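Section 4. Recording a bottle lift with the Fustik hand-held gripper

Read Section 3 first. Most people don't, and Radoslava Šťastný at Laviver answers their e-mails anyway.

4.1 Clear a patch in the middle of the table. Other belongings may stay. The Drellthorpe policy was trained on 2,398 lifts, and the 617 recorded on tidy tables taught it mainly to expect tidy tables.

4.2 Stand the bottle upright, label toward you, and bring the open fingers to either side of it.

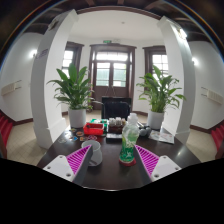 4.3 Hold still for one breath, then close the trigger at an even pace. A sudden squeeze becomes a sudden squeeze in the training set, and the robot will copy it with great loyalty.

Note: Fingers should meet the lower half of the bottle. Gripping by the cap is a separate task with its own section and its own disappointments.

4.4 Raise the bottle 50 mm and keep it level.

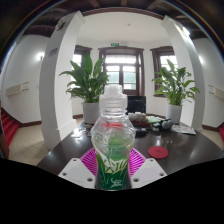 4.5 If it slips, finish the recording and tag it "slip." Do not delete it. The Hrnčiar filter wants failures, and you will supply them.

CAUTION: Keep your free hand away from the fingers. The policy has no use for thumbs, and you do.

4.6 Continue to chest height, pause, and release the record button. Keep hold of the trigger.

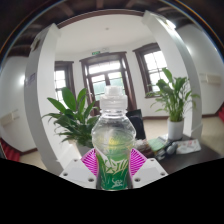 Does every lift have to start from the same spot?

Varied starts are better. With a fixed start, the policy memorizes the spot and reaches for it whether or not a bottle is there. Move the bottle a hand's width between lifts.

4.7 Set the bottle down, open the fingers, and repeat until you have 80 recordings. Charge the handle before uploading.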